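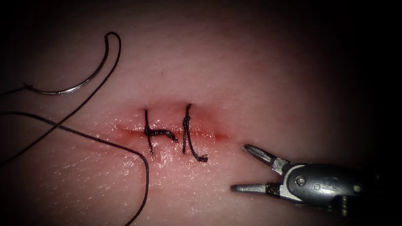 Curved needle, black suture and open gripper at the incision, seen from the fixed workspace camera.

How to Plan and Budget for a Suturing Robot Workcell

Issued by the Flustgate Office of Laboratory Equipment Planning. Revised 2020-08-11.

Departments that intend to acquire a robotic suturing workcell must submit an equipment plan before any quotation is requested. The plan covers the arms and instruments, the cameras, the consumables, the room and the service agreement. Requests that list only the purchase price of the arms will be returned.

Read all the steps before filling in the worksheet. Several of them depend on one another, and the order of the form does not always match the order in which the answers become available.

Step 1. Define the task

State what the workcell will do in its first year. "Surgical research" is not sufficient. An acceptable entry reads: "Two-arm placement and tying of interrupted sutures across a short incision, with needle handoff between instruments." Indicate whether the work will be run by an operator at a console, by software, or by both. Attach the protocol if one exists.

The task decides the instrument list. A department that plans only to pass and tie thread does not need scissors or cautery instruments at the outset, and these should be entered as second-year items.

Step 2. List instruments separately from arms

Arms are capital equipment. Instruments are not, even when the supplier places them on the same quotation. Most carry a limited service life and will be replaced several times before the arm itself is retired. Enter each instrument on its own line with its expected number of sessions.

For a two-arm cell, plan one working instrument per arm and one spare of each type. The Retitz laboratory budgeted a single spare for both arms in its first year and lost 16 working days to a delayed shipment. The current worksheet no longer permits this arrangement.

Ask the supplier in writing:
Whether the instrument may be cleaned and reused outside clinical service
Whether jaw wear is covered under the warranty
Whether the wrist can be repaired or must be exchanged
What the lead time is for a single unit

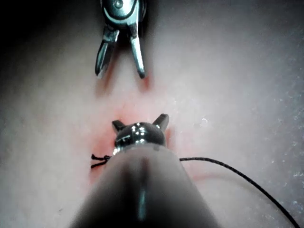

Step 3. Specify the cameras

Camera costs are the item most often left out of a first submission. A fixed camera gives the operator the whole work area, but an instrument can block its view of the stitch. Small cameras mounted at the wrist give a close view of the jaws and the thread, and they move with the arm. Departments that intend to record sessions for later analysis should plan for both types.

Include mounts, cables, capture hardware and lighting. Lighting deserves its own line. Moist surfaces produce strong highlights, and a lamp that suits the fixed camera may be unsuitable at close range. Thịnh Cù of the Stisine imaging group reviews lighting plans for all departments and should receive a copy of the floor layout at least 15 working days before submission.

Storage must also be costed. Enter the number of cameras, the hours of recording per week and the retention period. The worksheet calculates the volume.

Step 4. Estimate consumables

Needles, thread and practice tissue are charged to the operating budget. Calculate them by session and then by year. The first Stisine estimate allowed for 300 sutures in a term; the log at the end of that term showed 241 completed and did not count the lengths of thread discarded after failed attempts. 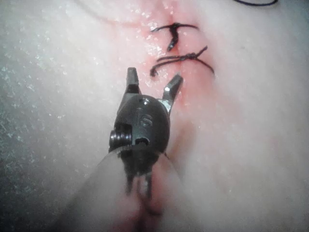 Discarded material should therefore be entered on a separate line, using the department's own records where it has them. Departments without records may use the Stisine log, which is available from this office. Tissue pads should be ordered in small lots until the rate of use is known. Check the shelf life before accepting a volume discount.

Step 5. Confirm the room

Facilities will verify floor loading, power and network access. Measure the door and the elevator yourself before the site visit. Allow clear space behind each arm for service, and mark it on the layout.

Step 6. Compare service agreements

Obtain at least two quotations. Ammann quotes service annually, and its figure must be multiplied across the planned life of the cell before it is compared with a multi-year offer. Note the response time, whether travel is included, and whether software updates continue after the agreement ends.

Step 7. Submit

Send the worksheet, layout, protocol and quotations as one file. Plans received by the first working day of November are considered for the following budget year. Later plans are held over. Changes to the instrument list after approval require a new signature from the department head.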